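Search this board
Advanced search

Glued carpet lifting over slab on grade: test before reglue?

slabside_ohio
Commercial unit outside Toledo, slab on grade, carpet glued directly to the concrete. Building age unknown, slab thickness unknown, no record of a vapor retarder. The carpet is in two bays of the same size, 400 square feet in total. In one bay the bond has let go along the joint between the pour and an older footing. In the other bay it is sound everywhere I have pulled a corner.

Adhesive on the failed side is soft and gray and wipes off the slab with a thumb. On the good side it is brown and brittle and has to be scraped. I taped clear plastic over the bare concrete overnight and found no droplets in the morning, but the concrete under the plastic was darker than the concrete next to it.

The previous installer used Rilora 200, a pressure-sensitive adhesive. I have most of a pail left and the plan was to scrape, reglue and roll. Before I do that, is a proper moisture test worth the money on an area this size, and does the plastic sheet tell me anything?

gradebeam
The plastic sheet tells you there is some vapor movement. It does not tell you how much, and it only samples the top of the slab. If the air in the room is dry, the surface dries and the sheet can look clean with plenty of water lower down. Darkening with no droplets is a positive result in my book.

Soft gray adhesive that wipes off is re-emulsified. Water came up, carried alkali with it, and the adhesive broke down. If you put the same adhesive back on the same slab you will be doing it again.

Drill and set in-situ probes. Let them equilibrate as long as the probe maker says, with the HVAC running at normal settings.

tackstrip
Going to disagree with the post above. One joint let go. The field of the carpet is fine. That is a joint problem and he doesn't have a slab-wide problem. Cut back the carpet on both sides of the joint, clean it, fill it, prime, reglue. Probes, drill time and a return visit for a strip of carpet you can cover with your boots is a waste. I have repaired a lot of these.

gradebeam
How many of the repairs did you go back and look at?

tackstrip
The ones I got called back on.

slabside_ohio
More detail. The bond is gone in a band along the joint, but there is a second soft patch well away from it, toward the roll-up door. I missed it the first time. The carpet looks normal from above. You only find it by walking on it in socks.

HVAC is on a setback and drops off overnight. The meter on the wall said 53 percent this afternoon for room air.

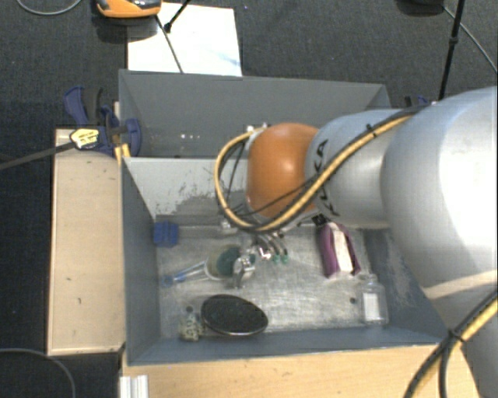
Dark gray carpet around the wooden platform.

The bin and platform can be moved if I have to open up the carpet beneath them. I would prefer to leave that part glued until I know what I am dealing with. I have not pulled anything there yet, so treat it as untested.

Questions as they stand: where do the probes go, how many, and can I use the pail.

gradebeam
Placement first. One hole close to the failed joint, one at the second soft patch, one in the bay you believe is good. The good bay is the one people skip, and it is the one you need for comparison. Stay clear of the exterior wall for at least one of them. Check for electrical conduit and in-slab piping before you drill. Drill dry, no water on the bit. Vacuum and brush the hole, sleeve it, cap it, leave it alone.

Hole depth is a fraction of slab thickness, and you said thickness is unknown. Find that out. A small core or a look at the edge by the roll-up door would do it.

Room air at 53 is not useful for judging the slab. It is useful for knowing whether the room was at service conditions when you read the probes, so keep writing it down.

As for the pail, has it been frozen? Check the lid for the shelf date. A water-based adhesive that has frozen and thawed usually has lumps or strings in it. If it does, throw it out.

mopboard_joe
Has anyone looked at the outside? You mention a second patch toward the door. Before anybody drills, go out in the rain and see where the water goes. I had a warehouse in Skellumby with the same complaint and the downspout elbow had come off behind a hedge. All the roof water from that side was going down against the footing. We put the elbow back and ran an extension out past the planting bed. Slab readings dropped over the following months with nothing done to the floor.

Grade should fall away from the building. If there is mulch piled against the wall, rake it back and look at the sill.

slabside_ohio
Went out with a level. The apron at the roll-up door is pitched the wrong way for part of its width. It drains to the door. There is a trench drain, and the trench drain is full of leaves and what looks like old sealant. No downspout on that wall. The one on the back corner is connected and goes into a pipe in the ground, destination unknown.

The pail has a shelf date that passed last June. No lumps. It smells normal.

mopboard_joe
Run a hose into the pipe and find out where it comes up. If it doesn't come up anywhere it is either a dry well or it is broken under your slab.

tackstrip
Dig out the trench drain, obviously. That explains the door patch. It doesn't explain the joint, which is on the other side of the room if I am reading this correctly. A joint against an old footing moves. The carpet bridges it, the adhesive shears, done. Two causes, two repairs.

Old pail: I would use it on a closet.

gradebeam
Shear failure leaves adhesive that is torn but still has tack or body. His wipes off with a thumb. Shear does not turn adhesive gray and soft. I agree the joint may be moving, but the residue says water.

Also, the joint is the easiest path for vapor in the whole floor, so it will show first. The soft patch and the joint do not need separate explanations if the trench drain has been holding water against the slab edge.

tackstrip
Or mopping. Some tenants wet-extract carpet and walk away. Water from the top pools at the low spot and the joint. Same gray residue. Your probes will read high near the surface and everybody will buy an epoxy system they didn't need.

gradebeam
Fair point on top-down water. That is why the probe depth matters. A reading at depth is much less affected by somebody overdoing it with an extractor. Check the back of the carpet for staining and look for tide lines too.

lowpile
If the readings do come back high, price the mitigation coating before you get attached to the idea. I did a room of 116 square feet with Binevix two-part. The material was tolerable. The shot blasting was where the money went, and the blasting crew had a minimum charge that would have covered a room several times the size. Grinding is acceptable under some coatings and rejected under others. Read the data sheet for the surface profile it calls for, and read the part about old adhesive residue. Most of them want it gone completely. A residue that you can see as a shadow in the pores may be enough to void the warranty.

Last thing, with a building age unknown: brittle brown adhesive could be old enough to be a problem. If anything under there is black, or if you find old tile, stop scraping and send a sample to a lab before grinding or blasting. Do not sand it dry to have a look.

slabside_ohio
No black. No tile so far. I will send in a piece of the brown anyway before anything mechanical touches it.

Hose test: water came up at the ditch by the road within a few minutes, clear. So the buried pipe is open.

Trench drain is dug out. The outlet was plugged solid and the channel had standing water under the leaves. It now runs. The apron pitch is still wrong but at least the water has somewhere to go.

gradebeam
Good. Now you have a choice. Drill now and get a worst-case number, or wait and get a number that reflects the drain working. I would drill now and leave the sleeves in for a second set. One reading is a snapshot. Two readings tell you the direction.

tackstrip
Wait, don't drill. Fold the carpet back at the failed bay, run the HVAC with no setback, and see whether the slab lightens up. Costs nothing.

gradebeam
Costs the use of the bay. And surface color is the same evidence as the plastic sheet.

lowpile
For what it's worth, vinyl-backed tile would be the worst thing to switch to in the meantime. I have seen people do it as a "temporary" fix. It traps the vapor and you get adhesive ooze at every seam. If you need something underfoot, leave it bare or use a loose mat with an open back and lift it now and then.

slabside_ohio
Decision for now: three sleeves, placed as gradebeam described. Edge at the roll-up door measured for thickness so the hole depth is right. Setback on the thermostat is disabled. The pail goes to the closet, per tackstrip. I will post readings for both sets here, including the good bay.

mopboard_joe
Get somebody to look at that apron before winter. Ice in the channel will plug it again.

tackstrip
Put me down for the good bay reading nearly as high as the bad one.

Related threads
Calcium chloride kit vs. probes on lightweight concrete
Trench drain outlet: cleanout or replace?
Scraping pressure-sensitive adhesive without gouging the slab
Seam ooze after tile over old broadloom glue
Apron pitched toward the door, grind or repour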